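Nirnora Film Festival Gives Top Prize to Debut Feature

Print
E-mail

PISTBERG, Monday, April 19, 2021 - The drama "Fedano" won the grand jury prize at the Nirnora Film Festival on its closing night, beating 15 other features in a program that was shown partly online.

The film, a first feature from the production company Wanyama, follows two sisters who return to a ferry town to settle their father's debts. It also took the award for best original score.

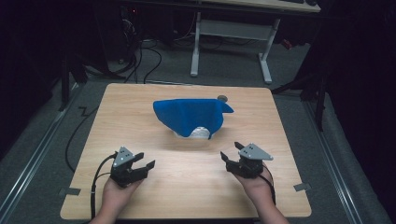

Blue cloth on a light tabletop.
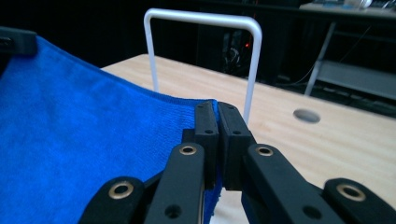

The jury said in a written statement that the film "trusts its actors and lets its quiet stretches stay quiet." The prize includes a cash grant and a week-long run at the Pistberg Playhouse, the festival's main venue.

Organizers received 761 submissions this year, the most since the festival began. They said the increase came mostly from short films, many of them shot with very small crews. Only one film in the short program was longer than 12 minutes.

Seating at the Playhouse was limited to 200 for each showing, and every other row was kept closed. Evening tickets for the opening weekend sold out in a day. Matinees were slower to fill, and several were still selling at the door on the final afternoon.

The audience award went to "The Long Counter," a documentary about a family diner that stays open all night. Viewers at home could vote for the first time, using a code sent with their online ticket. The festival did not release vote totals.

The prize for best short was given to "Salt Road," an animated film with no dialogue. A special mention went to "Second Key," a comedy set during a piano competition.

The closing ceremony was shorter than in past years. Winners accepted by video, and the usual dinner was dropped. A live performance of music from "Fedano" opened the evening, with a string quartet playing from the balcony while the film's titles ran on the screen below.

Wanyama said it is in talks with distributors and hopes to open the film in theaters in December. The company has not said whether a streaming release would follow on the same day or later. Its next project, a thriller set at a mountain weather station, is being written now.

Festival passes bought for last year's canceled edition were honored this time, and holders who did not use them can carry them over once more. Requests have to be made through the box office.

Most of the winning films will stay on the festival's online platform through Sunday night. "Fedano" is not included because of its planned theater release. The Playhouse will show it twice a day during its run, with an added late show on Saturday.

Print this article
E-mail this article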